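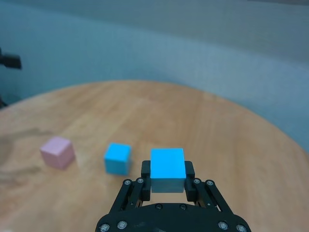 Home | Newsletter | Take part | Back numbers

Block people wanted in Ridomville

Hello! I'm Anong Boonyarit and I'm looking for people who like little coloured blocks, or who at least don't mind them, to come and spend some time at a table with me this June. I'm putting together a small book of block puzzles called Mivness (long story, my niece named it) and I need to watch real people try them before I send it off to Trernetti, who are printing it.

You don't need to be good at puzzles. I'm dreadful at them myself! If you get stuck on page one and go off for a biscuit, I want to know which bit made you give up. 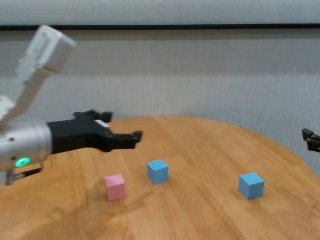 Mivness Newsletter, Issue 32, page 10

The starter puzzles are for a round wooden table and a few small cubes, pink ones and light blue ones. Pink next to blue, blue on top of blue, that sort of thing. It sounds easy, and then you read my instructions and find I've written "beside" where I meant "behind" (sorry to everyone who tried the first draft).

A session starts at 10 in the morning and we stop for lunch. You'd work through a handful of puzzles, build what you think the page is asking for, and grumble out loud while I scribble. There are 168 puzzles altogether, so please don't expect to see them all. You'll get a Pomare book token and a copy of the finished thing with your name in the back, if you'd like it there.

Adults of any age, please. Bring your reading glasses if you use them, as the print is still on the small side. If you're colour-blind I'd especially love to hear from you. To put your name down, use the contact form and tell me whether you prefer pictures or written instructions.

Comments

Jill_T: Count me in. Is there parking?
Anong: Yes, in the street behind, free until lunch!
petrab: I did the first draft and puzzle 165 is still wrong, there's a cube missing from the answer.
Marcus: Could my mum come along with me? She'd beat the lot of you.

Contact | © Mivness Newsletter | Back to top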